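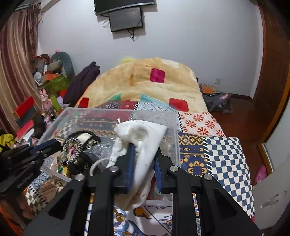
According to Jayanthi, silence is the easiest thing in the world to do badly, and I had been doing it badly for most of February without any help from her. She said this over the washing-up, in the voice other people use for bus times.

Posted in February by Seren Lewis
Print this post | E-mail this to a friend

I should explain the silence. Our meeting at Ronholm Chapel has taken to holding a quiet half hour before the evening service, with no hymn and no sermon, only a verse read at the start and a verse read at the end. The idea came over from the Fluvadell fellowship, who have done it for years and are insufferably calm. I signed up for all of it. I had a picture of myself afterwards, walking home under the street lamps and being patient with people.

The first evening I prayed for what felt like the length of a school term and opened my eyes to find that 3 minutes had gone by. I then thought about the gas bill. I thought about whether thinking about the gas bill could be offered up, in the way my grandmother used to offer up her knees. I composed a very good reply to a letter from 2 jobs ago. By the closing verse I had forgiven one person and added another to the list.

It got worse before it got any different. There are 29 chairs in that room and I have now sat in most of them, on the theory that the trouble was draughts. By the radiator I fell asleep. Near the door I spent the whole time being holy at latecomers.

So I went to the books, naturally. Watkins, whose little guide to prayer everyone at Ronholm seems to have been given at some point, runs to 700 pages in the edition I borrowed and tells you on the first of them to put down your reading. I got to chapter 6. He has a passage there on the publican in Luke, who stands at the back, won't lift his eyes, and manages one sentence: "God be merciful to me a sinner." Watkins points out how short it is. I have heard that parable all my life and always spent it feeling pleased that I wasn't the Pharisee, a position with an obvious hole in it.

I've started using the one sentence. I say it, wander off to the gas bill, notice, and say it again. Some evenings that is the entire half hour, back and forth like somebody looking for their glasses. Jayanthi says that's what she does too, and has done since she lived in Drorema, and that she thought I knew.

I didn't. I thought she was in there having visions.

We start again at half past five, and the closing verses are on the board in the porch. Bring a cardigan if you're going to sit by the door.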